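Report of a Visit to the Britwood Household Waste and Reuse Centre

Prepared for members of the Bratura District Residents' Forum

Purpose of the visit

The Forum has for some time received questions from residents about what happens to household waste after it leaves the kerb. Complaints about missed collections are dealt with elsewhere and were not part of this visit. Members asked instead for a plain account of the sorting process, the reuse shop and the arrangements for small items such as bottles, tubs and cosmetics packaging, which many households are unsure how to put out.

The centre at Britwood agreed to receive a party of members during its December open day. The visit began at 9.30 in the morning and ended shortly before one o'clock. The party was met at the weighbridge by Macarena Leiva, site manager, who stayed with it throughout. The Forum is grateful to her and to the staff on shift, who answered questions while carrying on with their normal duties.

The site

Britwood stands on the former goods yard behind the Femumach works. The entrance is shared with lorries as far as the first roundabout, after which cars are sent to the left and commercial vehicles to the right. Signs at this point are small and set rather low. Two members of the party who had driven separately took the wrong lane, and the Forum has asked whether a larger sign could be put up on the approach.

The public area is a raised loop with parking bays on the outer side and containers below. Residents drive up, unload over a chest-high barrier and leave by a second ramp. There are 40 bays. The centre takes garden waste, timber, metal, hardcore, textiles, paper and card, glass, small electrical goods and paint. Plasterboard is accepted from residents with a booking. Car tyres are not accepted at all, although the council's printed leaflet still says that they are, and Ms Leiva undertook to have this corrected at the next printing.

The surface of the loop has been relaid and the drainage improved. Handrails have been fitted on both sides of the steps to the metal and timber containers. A member who uses a walking stick reported that the steps were manageable but that the rail stops short of the top by one tread.

The sorting hall

Mixed recycling from the kerbside rounds is tipped at the north end of the hall and loaded by shovel on to a sloping belt. The party viewed the line from a gallery on the upper level, behind glass. Ear defenders were handed out at the door and were needed.

The first stage is a picking cabin in which staff take out items that should not be there. On the morning of the visit these included a garden hose, a duvet and several carrier bags knotted shut. Bags of this kind are a steady difficulty, as they cannot be opened safely at the speed of the belt and must be set aside whole. Residents are asked to tip recycling into the bin without bagging it.

The material then passes through a revolving drum with holes of increasing size. Paper and card travel over the top to the far end. Steel cans are lifted by a magnet and aluminium is thrown clear by a second device further along. What is left is chiefly plastic, which is separated by type before baling. The line was supplied by D'Amico and is inspected each night after the late shift.

A full bale of plastic bottles from the line weighs 546 kilograms. The bales are stacked under a canopy and kept clear of the wall on the advice of the fire officer. The party was shown the sprinkler controls and the thermal alarm, and was told that batteries hidden in general rubbish remain the chief cause of fires in the waste trade. Collection points for batteries are provided in the entrance lodge and in the reuse shop.

Small containers

Much of the discussion in the gallery concerned small packaging. Residents often ask whether a pill bottle, a travel-size shampoo or a sample pot is worth recycling. The answer given was that it depends on size. Anything that can pass through the smallest holes in the drum will drop out with broken glass and grit and will probably be lost. Anything larger should be put out in the normal way.

Caps should be left on plastic bottles. This is a change from earlier advice, and the Forum notes that several parish newsletters still carry the old wording. A loose cap is too small to be caught, whereas one that is screwed on will travel with the bottle. Bottles should be empty. A quick rinse is enough and labels need not be removed.

Medicines are a separate matter. Tablets, capsules and liquid medicines should go back to a pharmacy, with their contents, and should never be emptied into a sink or placed in a household bin. Ms Leiva asked that this point be given some prominence in the report.

Clear plastic cups cause more confusion than any other item. Some are accepted and others are not, according to the plastic used, and a cup which has a part made of another material fixed to it should be treated as general waste unless the two can be pulled apart by hand. The same rule holds for jars with metal collars and for pump dispensers containing a spring.
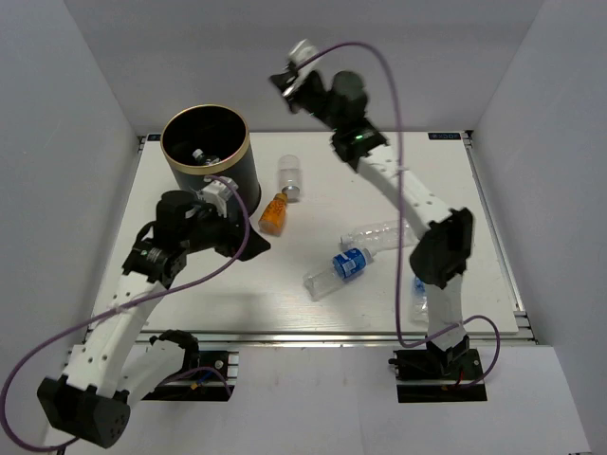
The reuse shop

The shop occupies the old parcels office beside the exit ramp. It is open daily until four in the afternoon and sells goods which residents have handed in as fit for further use. Furniture takes up most of the floor. There are also shelves of crockery, books, picture frames, garden tools and children's toys. Prices are marked on paper tags and are not open to bargaining.

Electrical goods are tested in a room at the rear and carry a sticker showing the month of the test. The tester explained that kettles and toasters rarely repay the time spent on them, whereas lamps, radios and sewing machines sell within days. Upholstered furniture can be taken only if the fire label is still attached. A good many sound armchairs are turned away for this reason, and residents are asked not to cut off the label when they buy new.

The shop sold 700 items in the month before the visit. Proceeds pay the wages of two part-time staff and the cost of a weekly repair class, where residents may learn to re-glue chair joints, change a plug or sharpen shears. The class is full until the spring. A second evening is being considered, subject to heating.

Members thought the shop well run but hard to find from the public loop. Several had used the site for years without knowing that it was there.

Matters raised by members

The following points were put to the site manager during the closing discussion, held in the staff canteen over tea.

Queues. Waiting times at weekends are longest in the late morning. Residents who can come after three o'clock will usually be able to drive straight on to the loop.

Vans. A resident with a hired van needs a permit, which is free and takes 5 working days to arrive. The Forum asked whether permits could be issued at the gate. The request will be passed on, although the present system was brought in to prevent trade waste from being tipped at public expense.

Help with unloading. Staff may assist with heavy items if asked. They are not allowed to climb into a vehicle or trailer.

Dust and noise. Residents of the terrace opposite have reported noise from the glass container in the early morning. It has now been moved to the far side of the loop and is not emptied before eight.

School visits. The gallery can take a class in two groups. Schools should write to the site office at least half a term ahead.

Follow-up

The Forum will write to the council about the leaflet, the sign on the approach road and the handrail. A short notice on bottle caps and medicines will be sent to parish newsletters for their next issue. Members who wish to join a later visit, which will take in the composting ground at Bratura, should give their names to the secretary. Stout shoes are required, and the ground is not suitable for pushchairs.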